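Content Modeling for the Web, Unit 3: Nesting, Reuse, and When to Say No

These notes go with the Redow exercise. Bring your own content model if you have one. If all you have is a diagram from a sales deck, leave it at home.

3.1 What "flexible" costs

Every headless CMS sells flexibility. Plevby does, and so does Briem, in nearly the same words. Ask what the word means for the person who fills in the fields. Usually it means she makes a layout decision each time she adds a paragraph.

The Stelville model is our case for this unit. It started with 15 content types and reached 37 before anyone asked which ones were in use. Several were near copies: Card, Card Small, Teaser, Promo Teaser. I have heard the growth defended as "meeting editorial needs." I don't buy it. Editors asked for a smaller picture on one landing page and got a new type.

Before you add a type, try these in order:
1. A field on an existing type.
2. A fixed option list on an existing type.
3. Leaving it alone for a month.

The third one works more often than people like to admit.

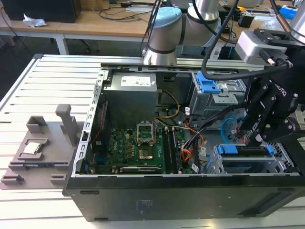 3.2 Nesting depth

Plevby lets you nest blocks as deep as you want. That it allows this tells you nothing about whether you should. In the Redow exercise the limit is 3 levels: page, section, item. If your design needs a fourth, write down what the fourth level holds and who edits it. Most groups find it is a wrapper that exists to set a background color. That belongs in an option on the section.

Deep nesting also hurts your queries. A page that resolves references inside references can look fine with test content and fall over with real content. Try it with the full Stelville export (659 entries), and don't trust the ten tidy entries in the starter kit.

3.3 Reuse by reference

The standard claim is that content should be written once and used everywhere. Be careful. Shared entries make sense for facts that must match: an address, a price, opening hours. They make much less sense for intro text, where each page wants its own wording. Someone edits the shared intro to suit one page and changes it on all the others without knowing.

Briem shows a "used in" list on each entry. It is useful, but check what it counts. Drafts are left out by default, so an entry can look safe to delete when it isn't.

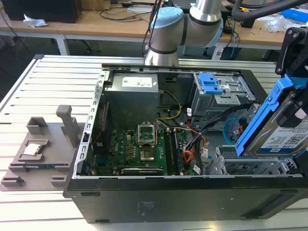

A second problem with references is publishing order. If a page goes live and the entry it points to is still a draft, what does the front end get? Some systems return null, some drop the field, and some return the last published version. Find out by testing. The documentation for both tools is vague on this point, and I would not build on a forum answer.

3.4 For the exercise

Take the 37 Stelville types and get back to 15 or fewer. For each type you remove, say where its content goes and what the editor loses. "Nothing" is an acceptable answer only if you looked at real entries first.

Hand in the revised model as a plain table with type, fields, and allowed children. No diagrams. Migration scripts come in Unit 4, so don't start on them yet.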